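How to wash a table runner by hand

Most cotton and linen runners can be washed at home in a sink or a washing-up bowl. Allow 30 minutes, plus drying time.

1. Shake the runner outside and brush off any crumbs.

2. Test the colour. Dab a hidden corner with a damp white cloth. If dye comes off, wash the runner on its own in cold water.

3. Fill the bowl with lukewarm water and a teaspoon of mild liquid soap. Press the runner under and leave it for ten minutes. Don't rub stitched edges.

4. Rinse until the water runs clear. Roll the runner in a dry towel and press down along the roll.

5. Dry it flat, then iron on the wrong side while slightly damp.

6. Lay it back down the middle of the tablecloth and smooth it from the centre outwards.

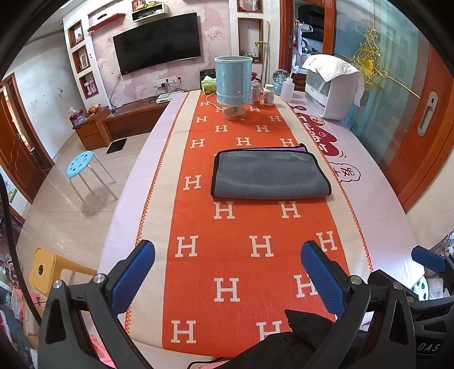 Storing it

Roll it around a cardboard tube with the pattern facing out. Folds left in all winter are hard to iron away.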